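3.2 Handling of fruit between the shop and the kitchen
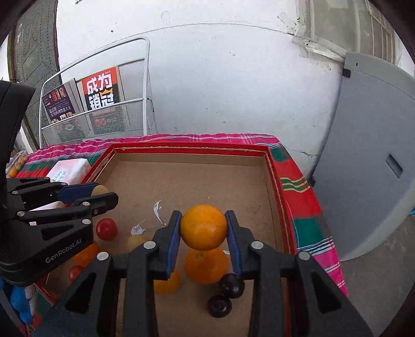

The second part of the survey concerned what happens to fruit after it is bought. We were interested in this stage because earlier work on household waste mostly asked what people throw away, and only seldom asked how the food was kept before that. In our interviews in Jostmont, many people could say very exactly which fruit they had thrown out in the last week, but they needed time to remember where it had been standing.

The survey was answered by 312 households. Each household received a short diary with one page for each day, and kept it for 14 days in April. The diary asked for the kind of fruit, the place where it was kept, and whether it was eaten raw, cooked, given away or discarded. Peel, cores and stones were not counted as waste. In 26 households the diary was filled in by more than one person, and these diaries were read twice, as the same fruit was sometimes written down under two names (for example "mandarin" and "small orange").

Figure 3. Fruit in a tray.

Citrus fruit was treated differently from all other kinds. Most households kept oranges and lemons in the open, on a bench, a shelf or a table, and they moved them to the refrigerator only when the weather was warm or when a large bag had been bought at a low price. Apples were kept in both places, often in the same home. Several respondents explained that the apples "for now" stay in the bowl and the apples "for later" go in the drawer. We did not expect this division and the diary had no field for it, so it is known to us only from the margins of the pages and from the interviews.

Soft fruit was discarded more often than firm fruit, and this agrees with what the respondents believed about themselves. The reasons they gave were less clear. Some wrote that the fruit was already bruised at the shop, others that it was forgotten behind something else. One respondent from the Prelari district wrote the same sentence on five pages: "Pears are hard, pears are hard, pears are finished." We think that for pears, and perhaps for avocados, the problem is the short time in which the fruit is good to eat - the household has to look at it every day, and on busy days it does not.

The colour of the container was named by a few people as important, but we found no pattern in the answers. The depth of the container seems to matter more. Where fruit was kept in one layer, respondents more often wrote that they noticed a soft spot early and cut it away. Where it was piled in a deep bowl, the lower pieces were usually discarded whole. This result should be read with care, as households with deep bowls also bought more fruit at one time.

A similar question was studied by Kwok (2000) in the neighbouring town of Pramanik, with a smaller group and with visits to the home instead of a diary. King-fai Kwok has kindly let us read the original visit notes. They mention shallow dishes and paper bags, but they do not separate citrus from other fruit, and for this reason we compare only the totals in Section 4.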